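Drandmont Retro Anime Society
Minutes of the June meeting

Present: Skye Nisbet (chair), Annunziata Rizzi (minutes), 12 members, and one man who wanted the bridge club and stayed anyway.

1. Last minutes
Agreed, after the word "tedious" was struck from the account of the chair's talk.

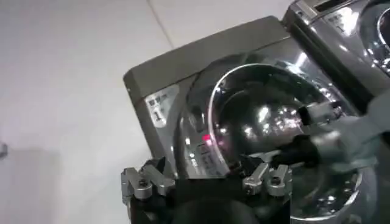 Page last changed: 18 Dec 2023

2. Summer series
Skye proposed Virer, the space pirate serial, at 62 episodes. Annunziata proposed Sundaram, which has giant robots and is a good deal shorter. Skye said that Virer rewards patience. A member asked when the reward arrives and was told episode 40-something. Put to the vote: Virer won by 2. Annunziata asked for her sigh to be minuted.

3. Subtitles or dubbing
Discussed, as at every meeting. The old English dub of Virer gives the villain a Welsh accent and leaves out his motive. Members were fond of the accent. Agreed to show subtitles, with the dub kept for the episode where the fleet sinks. 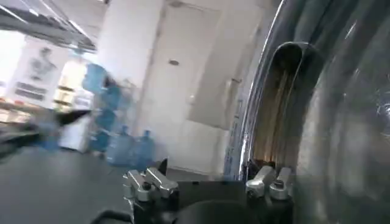 Do members need to have seen the Virer film first?
The film retells the opening episodes with a different ending, so it is best left until the series is over.

4. Udeck
Annunziata reported on Udeck, the spin-off about the pilot's younger brother. He loses his memory in the first episode and the writers appear to lose theirs in the third. She will lend her discs to anyone who asks, and to Skye if he says please.
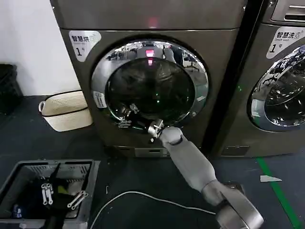 He did not say please. The discs went to the bridge man, who has questions about the brother.

5. Quiz night
The theme song round will return. Humming is allowed, singing is not – members will remember last year. Teams of 5 at most. Skye will write the questions and has promised that fewer of them will be about Virer.

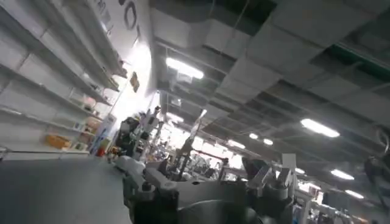
Annunziata asked how many fewer. Skye said he would look into it.

6. Any other business
Could whoever has the second Sundaram art book please bring it back. The chair looked at the floor during this item.

Meeting closed after the chair's third closing remark.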